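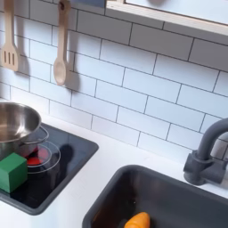
Nuritz Play Kitchen
Light wood, white countertop, white tile backsplash

We've carried play kitchens at Lurlow for years, and the Nuritz is the one we keep drifting back to when the store is quiet. It looks like a kitchen somebody would really cook in! The counter is white, the cooktop is black with red burners printed on it, and the staggered tiles run across the wall behind. Set a pot on it and small kids know exactly what to do.

The part that won us over is up top. The range hood has a proper sloped shape with a chimney, and along its lip there's a strip with plus and minus buttons, two round knobs and a set of rising bars for the fan speed. Kids love a control panel (so do we). The microwave goes in the upper right, at a good height for a four-year-old, and it has a number keypad and a display for pretend cooking times.
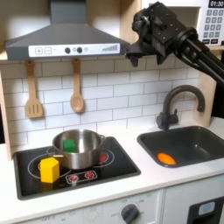

Range hood controls, hanging utensils and the microwave set to 01:30.

A spatula and a spoon, both wooden, hang against the tiles under the hood. It's a small thing, but it gives them a home, and putting them back becomes part of the game. The steel pot has thin looped metal handles and a nice shine, and it's big enough for a whole vegetable stew.

What you put in it is up to you. Play food is great, and so are plain building blocks. Usa Paisan, who runs our Thepsuriya store, swears a green cube makes the best cabbage.

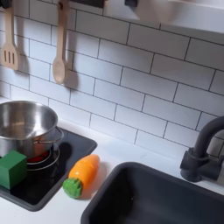 Size and setup

The box holds 6 wood panels plus the counter, the hood and a bag of hardware. Allow an evening and have a second person around for the backsplash, which needs holding straight while the screws go in. Everything you need is in the bag except a Phillips screwdriver. Wipe the counter with a damp cloth and skip anything gritty on the tiles.

Ages: 3 and up
Item number: 237
Play food and blocks: sold separately, see the Rerano range

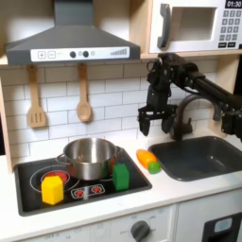 Steel pot and a yellow block on the cooktop, sink to the right.

In stock at Thepsuriya and online. Questions about spare parts go to Pichit Jitpraphai at the service desk, who keeps extra knobs and hooks in a drawer.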